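Notebook - egg packing, April, afternoon

Picking up from the last entry. The Gevness trays are back on trial and I am still not convinced. The leaflet says 1,500 trays to a pallet and makes a good deal of how snugly they stack, which is a fine thing if you are selling pallets. My interest is in what happens when an egg goes into a cup and what happens when it comes out again, and the leaflet is silent on both.

Breakages on the old trays stood at 114 for the last full run. The claim is that the new pulp will bring that down. Possibly. The old trays were also older, had been stacked in the damp end of the store and were handled by whoever was free. I don't see how anyone can put the difference down to the shape of a cup. I have said so to the Trusden people and got back a chart with no scale on one side.

Filling order. The Zirnari sheet wants trays filled from the back row forward, every row complete before the next is started. I have tried it both ways and still can't find a good argument for theirs, except that it is easier to see where you have got to.

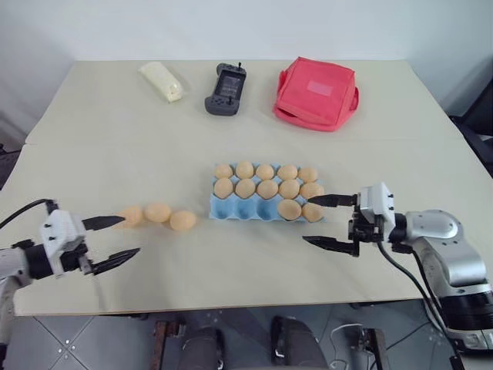
Loose eggs are my real complaint. The sheet treats the tabletop as if it were a shelf and has nothing to say about eggs waiting their turn on it. With the two back rows full and a pair in the front row, the three gaps left match the three eggs lying on the table beside the tray, so the sum comes out right, but those three have nothing round them at all. An egg on a matte top stays put until somebody leans on the table. I would put a folded cloth under the waiting ones and write that into the sheet. I would also like the table kept for eggs while eggs are on it. We had a game controller and a pink zipped bag along the back again, and the bag takes up more room than anything else there. Bags go on the hooks.

Colour: I was asked whether the pale blue helps in spotting cracks. Doubt it. A tan egg stands out well enough against it, but a hairline crack is found by turning the egg under a lamp, and the lamp doesn't care what the tray is made of. Leave this out of the report unless somebody can show me otherwise.

Gebremichael batch: 886 eggs through on the old method, which is the only run I trust for comparison. Same lamp and same height of table. The new trays need a run at least that long before I will sign anything. The short trial done last month is too small to mean much either way and should not be quoted.

To do
- cloth for the waiting eggs, try thick and thin
- 2 trays left overnight in the damp end, then fill and lift by one corner
- ask Gevness what load the cups were tested at, and whether with eggs
- chase Trusden for the missing scale
- more hooks by the door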